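Londari living room cell: setup and maintenance notes

This README describes how we prepare and look after the two-armed robot in the living room cell at Uvdale. It is written for the person who takes the next shift. The software has its own README in the control folder. I keep this file up to date, so please write to me (Yutong Du) if a step is wrong or is missing.

Status: in use
Arms: two, with one multi-fingered hand on each
Cameras: one head camera, one small camera at each wrist
Sleeves: dark gray knit, from Ruiz-Ortega
Room: carpet floor, cream sofa, armchairs, small round tables

1. Before power on

Walk one time around the robot and look at the floor. The cables of the hands must have a free loop and must not be pulled tight at the wrist. Check the emergency stop first, and the battery second. If the battery shows less than 60 percent, change it before you begin. A change in the middle of a session costs us 15 minutes, mostly for the new homing.

2. Start position

Drive the robot to the sofa and stop with the armrest to the left side of the hands. Both hands should be above the carpet with the fingers open, and the round white side table should be in the view of the head camera. The left hand is normally nearer to the sofa than the right one. Small differences are acceptable, but the fingers must not touch the upholstery when homing begins. 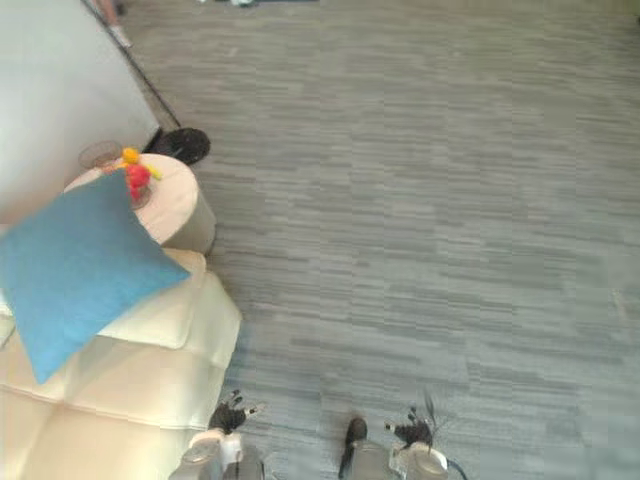

3. Sleeves

The sleeve protects the wrist cover from scratches and keeps dust out of the joint. Pull it on from the hand side, with the power off. The cuff must end before the finger joints. If the cuff goes too low, the knit can enter a finger joint when the hand closes, and then the finger stops with a current error.

After you pull it on, bring the hand slowly over the seat cushion and look through the wrist camera. All fingers that the camera normally sees should come out from the hem.

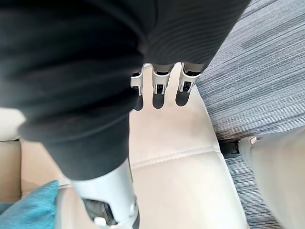 Folds near the elbow are normal and you do not need to make them flat. What matters is the last part before the hand. Turn the wrist to both limits at the slowest speed and watch if the hem moves toward the fingertips. If it moves, take the sleeve off and use the smaller size. Wash the sleeves cold, without softener, and do not put them back before they are fully dry.

4. Wrist camera check

Move the arm so that the hand hangs down over the carpet. The picture should have the fingers side by side, and their ends must be easy to see against the stripes. Folds of the sleeve may be out of focus at the side. The fingertips may not be. If they are, clean the lens with the dry cloth and check the screw of the camera holder.
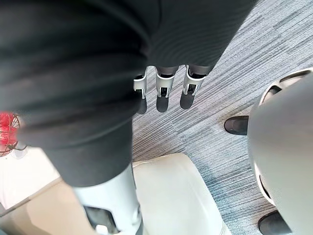
Wrist camera view with the sleeve on, fingers pointing down to the carpet.

5. Finger pads

We change the finger pads after 800 closing cycles, also when they still look good. The counter is on the service page of the Brillarel controller and must be set to zero by hand. Use the small torque driver, never the big one. Old pads go in the service box with the number of the finger written on the bag, so that we can compare the wear later.

6. Known problems

Error 13 on the right hand: usually the connector at the wrist. Power off, push the connector in again, power on.
Homing stops halfway: look for a cushion under the arm.
Head camera too bright: close the blind and restart the exposure, in this order.

7. Notes from the room
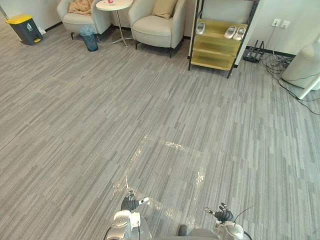 Uvdale, August

The open part of the carpet is now our place for the free arm test. Drive the robot back until both hands have empty floor in front of them, and the armchairs and the shoe rack are at the far side of the room. A shiny area on the floor can disturb the depth reading, so compare the depth picture with the color picture before you save a new floor calibration. Black cables lie on the carpet at the right, near the wall outlets. Do not drive over them, and do not turn right until the base is well away from that corner.

The second set of sleeves from Ruiz-Ortega is not delivered yet. Until then, please wash only one sleeve at a time.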